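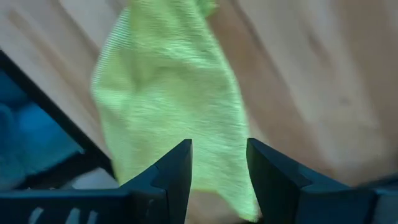 图一:平铺在木桌面上的黄绿色布。

布是怎样折整齐的
——写给小读者的生活知识

擦桌子的布、盖点心的布、包便当的布,用完洗净晾干以后,都要收起来。怎样收,才能既省地方,又方便下次取用?本篇向各位小读者介绍布的构造、皱褶的由来,以及折叠的基本步骤。

一、布是由什么组成的

请取一块布,凑近了看。布面上常有一道一道细细的纹路,那是纱线排列的痕迹。纱线横竖交错,一上一下地穿过,这样做成的布叫作“机织布”;纱线弯成小圈,一圈套着一圈,这样做成的布叫作“针织布”。用手轻轻一拉,针织布通常伸得长一些,机织布则不太变形。

布的四周多半有一道边。边上的布往里折过一次或两次,再用线缝住,所以摸起来比中间厚。这道边的名称是“折边”,作用是防止纱线散开。折布时,折边是很好的记号:两条折边对齐了,布也就基本对齐了。

二、皱褶从哪里来

布很软,自己站不住。随手一放,它便顺着自身的重量塌下去,有的地方鼓起,有的地方凹下。鼓起处受光多,颜色显得亮;凹下处受光少,颜色显得深。同一块布看上去有深有浅,常常就是这个缘故。

棉布在潮湿时受压,干了以后容易留下折痕。因此,洗好的布应当先抖开,再晾晒。

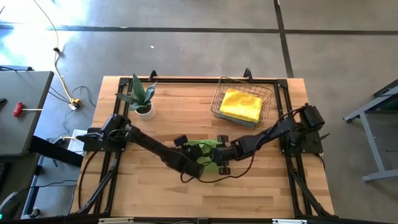
甘德索普儿童生活馆 · 家事教育部

本馆家事教室设有“布的整理”一课,每年二月开课,每节三十分钟。课上所用的练习布为正方形,边长五十厘米,颜色鲜明,便于小读者分辨。桌上备有铁丝网篮,折好的布叠放在篮中。网篮四面透气,残留的潮气容易散去,隔着网眼也能看见里面放了什么。

三、折叠的步骤

第一步,清理桌面。桌面须干净、干燥,水杯和花盆移到一旁。

第二步,把布铺开。双手捏住相邻的两个角,轻轻抖一下,放在桌上,再用手掌从中间向四周抹平。角若卷在下面,应把它翻出来。

第三步,对折。拿起左边的两个角,盖到右边的两个角上。对齐之后先按住角,再抹平折线。这时,正方形变成了长方形。

第四步,再对折。把上边折到下边,布又变回正方形,边长是原来的一半。边长五十厘米的布,此时边长为二十五厘米,共有四层。

第五步,放入篮中。折线朝外,开口朝里,取用时不易散开。

初学的小读者不必求快。角没有对齐,打开重新折一次即可。

四、皱成一团的布怎么办

遇到皱成一团的布,不要用力拉扯。先找到一个角,用一只手捏住并提起来,布会自然垂下;再用另一只手沿着折边慢慢滑过去,便能找到相邻的角。两个角都在手里,布就可以展开了。 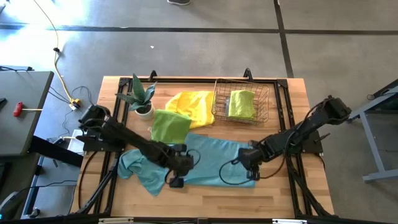
几块布需要一起整理时,建议一次只折一块,其余的先放在旁边。折好一块,收好一块,桌面会越来越宽敞,也不容易把不同的布混在一起。大小不同的布,宜把大的放在下面,小的放在上面。颜色可以帮助记忆,例如家里可以约定:蓝色的擦桌子,黄色的擦餐具,绿色的包便当。约定好了,全家都应遵守。

五、小词典

折边:布的边缘向内折并缝好的部分。
折线:布对折后形成的那条线。
机织布:由横竖两组纱线交错织成的布。
针织布:由纱线弯成线圈、互相串套而成的布。

六、在家试一试

请准备一块手帕和一张同样大小的纸,各对折四次,比一比哪一个更厚,哪一个更容易散开。结果可记在本子上,下次来馆时与老师交流。

更新日期:2024年12月2日

相关阅读
· 纽扣为什么有两个孔和四个孔
· 克利尔比小镇的晾衣绳
· 书包整理:重的东西放在哪里
· 毛巾为什么能吸水
· 餐桌布置入门

本网站使用 Cookie 以改善浏览体验。继续浏览即表示您同意本馆的 Cookie 使用说明。 [接受] [查看设置]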